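3.2 Household Survey and Treatment of Standby Loads

The survey covered two towns, Milau and Sanby, and was carried out by mail, with a follow-up visit to homes that agreed to one. Forms went out in February to 4000 addresses drawn from the billing rolls. Each form asked the person who pays the electric bill to list the lamps, chargers, and small appliances left plugged in overnight, and to state whether each was turned off at the wall, at the cord, or not at all. Wording was kept the same as in the earlier Lindqvist survey so that the answers could be compared.
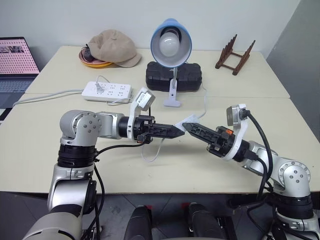 Homes with electric heating were placed in a separate group. Their night use is high enough to hide the small loads of interest, and the meter readings alone could not be used to tell the two apart. Renters whose power is included in the rent were left out of the cost analysis but kept in the analysis of habits.

Of the homes visited in Milau, 34 percent had at least one floor or table lamp that was left on through the night. In Sanby the share was 28 percent. Filali and Vandenberghe have argued that the place of the switch matters more than the price of power in cases of this kind. Our results give partial support to that view. Residents over retirement age more often reported using a wall switch, and several wrote in the margin of the form that a switch on the cord was hard to reach behind furniture.
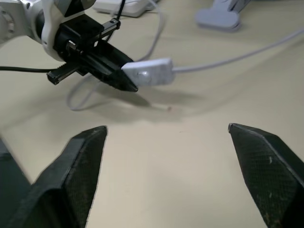
Figure 4. Inline switch box on a cable, held above a tabletop.

Answers about cord switches were coded apart from answers about switches on the lamp body. Where a form did not make clear which was meant, the item was coded as missing. A second reader coded 10 percent of the forms from each town, and differences were settled by discussion before the tables in Section 4 were prepared. Forms returned after the closing date were stored but not coded.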